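Kitchen assistant / prep cook – Akano Community Kitchen, Sendon

Part time, February start, 33 hours over a fortnight. Sorry for short notice, one of our lot is off to college and we need someone in fast.

Who we are: small kitchen behind the Pons Street library. Lunches three days a week, evening meal on Friday. We did 1,372 plates last quarter, mostly soup, stews, flatbread and whatever the allotments send over. Not fancy. Good food though and people come back for it.

What you'd be doing:
Veg prep, lots of it. Onions, squash, more onions
Stirring big pots and keeping an eye on them
Plating up at the hatch
Wiping down, floor, bins
Labelling what goes in the fridge (name of dish, day made, allergens – every tub, every time)

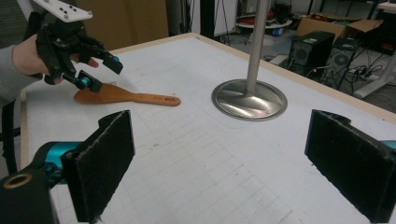

Shifts start at 9.30 and we're normaly out by 3. Friday is different, 2 till 8, with a proper break and a meal. You'll work with Lieven Meijer, head cook, and Charalambos Liapis on the days he's in. Lieven does the menus on Monday night and texts them round, so if you've got an idea for a dish get it to him before then.

Need to have:
Food hygiene level 2, or willing to do it in your first month (we pay)
Able to be on your feet most of the shift
Fine with a busy room and people talking at you from the hatch
Able to lift a full stockpot with someone else on the other handle

Nice to have:
Baking. We've been buying in bread and would like to stop
Any cooking for big numbers – school, army, weddings, festivals, all counts
A bit of Greek or Slovak, handy with some of our regulars

No CV needed. Really. If you've only ever cooked at home for a big family, still get in touch, two of the current team started that way.
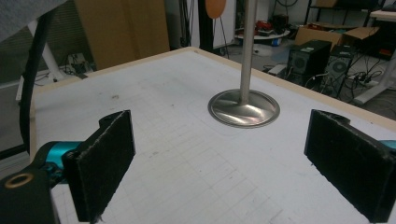
Pay is the local living rate, monthly, plus meals on shift. Holiday is pro rata. Aprons provided, bring your own shoes – closed toe, non slip, no trainers with mesh. There's a £300 training pot per person per year, use it on anything food related. Last year's went on a butchery day and a course on pickling.

Bus 86 stops outside the library. Bike rack round the back, bring a decent lock. Parking is bad, don't count on it. Kitchen is all on one level and the side door is wide. Tell us if you need anything set up differently and we'll sort it before your trial.

How it works: send a few lines on why you fancy it and what days you can't do. Radomír Paulík reads them all and will ring you back, usually in the evening. Then a paid trial shift, two hours, chopping and serving, nothing scary. You'll meet everyone and get fed. We let people know either way within the week.

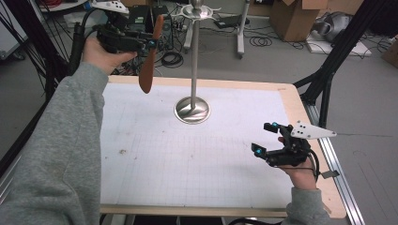

Grey sweatshirt, both hands full.

Drop your note through the library letterbox marked KITCHEN, or hand it in at the hatch any lunchtime. Want a look round first? Come before 11, once the pots are on its hard to stop and chat. Ask for Radomír.

Closing when we find the right person so dont hang about.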